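Print this page | E-mail this page

Last updated: 17 August 2026

# Hulladcombe Tabletops: a data card

Hulladcombe Tabletops is a collection of 2095 pictures of household tables, with notes on what was on them. It grew out of a much smaller idea, which was to settle an argument between Chaltu Hadgu and Eun-ji Moon over whether people ever clear a table completely. Chaltu said yes. The collection has made her more cautious about saying things.

## What's in the folder

- `tables/` holds the pictures, sorted by household name.
- `notes.csv` has one row per picture: surface, color of surface, objects, remarks.
- `remarks_old.csv` is an earlier version of the remarks column, kept for sentimental reasons. Please don't merge it.
- `words.txt` is the list of terms we tried to stick to.

Of the 2095 pictures, 1469 have complete notes. The rest have a surface and a color and then a blank, usually from the week Eun-ji moved house and lived among boxes with no table at all.

## How the notes are written

We write down what can be seen and stop there. This sounds easy. Left alone with a bowl, most people will tell you it's a fruit bowl, and then which fruit, and soon they are describing somebody's breakfast. The remarks column has a limit of 89 characters, put there by Chaltu after she read Eun-ji's entry on a butter dish.

Surfaces get a plain material and a plain color. "Wood, pale" is fine. "Wood, honeyed" was voted out, one to one, with Chaltu's vote counting as the deciding one because it was her laptop.

Objects get a color first and a name only if the name is safe. If the only part showing could belong to a lemon, a toy or a very cheerful mug, the entry reads "object" and everyone gets on with their day. The Solís dining table is the usual test for new note writers. It's pale wood with long wavy grain that turns into something like flames toward one corner, and the light lies across it in a soft stripe.

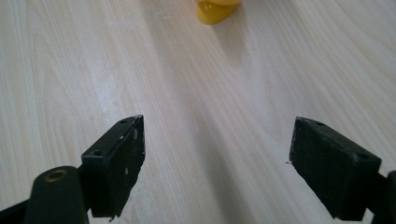 ## Known problems

**The yellow thing.** On the Solís table there is a glossy yellow object with a rounded underside, and that's as far as our official position goes. The object column says "yellow, rounded." Four people have written in to suggest what it is, all different and all certain. We've thanked them.

**Shine.** Polished or sealed tables throw back light, and early notes sometimes call a bright band a "stripe" or, in one case, a "runner." Most of these have been fixed. If you find a table runner on a bare table, send us the row number.

**Shadows.** Same trouble in the other direction. A grayish patch on pale wood may be a shadow and should not be entered as a stain. The Ditholm household was quite hurt about this and has asked for the word "stain" to be removed from all their rows. It has been.

**Wood in general.** We don't separate oak from ash or beech. Neither of us can do it reliably from a picture, and Eun-ji can't do it reliably from a chair. Anything with visible grain goes in as "wood" and the grain gets a word or two: straight, wavy, arched, busy.

**Edges.** Plenty of objects are only partly in view. These count as present. We argued about this through most of April and I won't reopen it here.

## Using it

The notes load in any spreadsheet program. Files are separated by commas, and so, unfortunately, are some of the remarks, so tell your program that the text is in quotes. Anything past row 2000 was typed on Chaltu's phone, and the spelling of "beige" gets adventurous.

It has been used so far for a sorting exercise, a poster about clutter, and Plillia, our own small script that guesses the color of a table from its notes. Plillia says "brown" a lot. It's right more often than you'd like.

Please don't use the collection to judge anyone's housekeeping. Household names are made of nonsense syllables or borrowed from the street for this reason, though the Ditholms tell everybody anyway.

## Corrections

Send the row number, the column, and what you think it should say. Short is good. If your correction begins "I'm almost certain that's a," have another look first and then send it if you must. Eun-ji answers the mail on Sundays, at a table she describes as mostly clear.

Contact | © Hulladcombe Tabletops, Chaltu Hadgu and Eun-ji Moon | Back to top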